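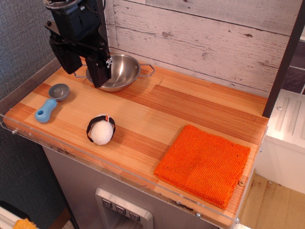

Edelstahltopf wieder blank bekommen: was hilft und was Sie sich sparen können

Zu keinem Küchenthema gibt es so viele Wundertipps wie zu angelaufenen Töpfen. Ketchup, Cola, Zahnpasta, Kartoffelschalen. Ich habe das meiste davon ausprobiert und bin skeptisch geblieben. Übrig ist eine ziemlich langweilige Methode.

Sie brauchen: Spülmittel, Natron, Haushaltsessig, eine Schöpfkelle und ein Frotteetuch. Mikrofaser geht auch, ich sehe den Vorteil nur nicht. Den Spezialreiniger von Hellden können Sie im Regal lassen. Bei mir hat er dasselbe geleistet wie Essig, dafür roch die Küche bis abends nach Schwimmbad.

1. Topf leeren, abkühlen lassen und mit Spülmittel auswaschen. Klingt banal, aber auf einem Fettfilm bewirkt Essig fast nichts.

2. Bei Angebranntem: 800 ml Wasser und zwei Esslöffel Natron hinein, aufkochen, 14 Minuten leise köcheln lassen. Mit der Kelle ab und zu vom Rand zur Mitte schieben. Kunststoffgriffe nicht auf dem heißen Topfrand ablegen. Auch wenn »hitzebeständig« draufsteht, würde ich es nicht darauf ankommen lassen.

3. Natronwasser weggießen, gründlich ausspülen. Im Netz wird gern Essig direkt dazugekippt, weil es so schön schäumt. Die beiden neutralisieren sich weitgehend, und Sie haben zwei Mittel verbraucht.

4. Gegen Kalkflecken und bunte Schlieren einen Schuss Essig mit etwas Wasser im Topf verteilen, 30 Sekunden warten, ausspülen.

5. Sofort trockenreiben, auch außen und unter den Griffen. Bei Drahtgriffen sammelt sich dort gern Wasser, das später als Fleck wieder auftaucht.

Stahlwolle lasse ich weg. Sie bekommt zwar alles ab, auf poliertem Edelstahl bleiben aber Kratzer.

Und die Arbeitsplatte? Holz verträgt Essigpfützen schlecht, also gleich wegwischen. Stofftiere und anderes Küchenmaskottchenzeug vorher beiseite, Natronspritzer hinterlassen weiße Ränder.

Feine Kratzer bleiben übrigens. Wer Ihnen eine Paste dagegen verkauft, poliert vermutlich vor allem seinen Umsatz. Zum Kochen stören sie nicht.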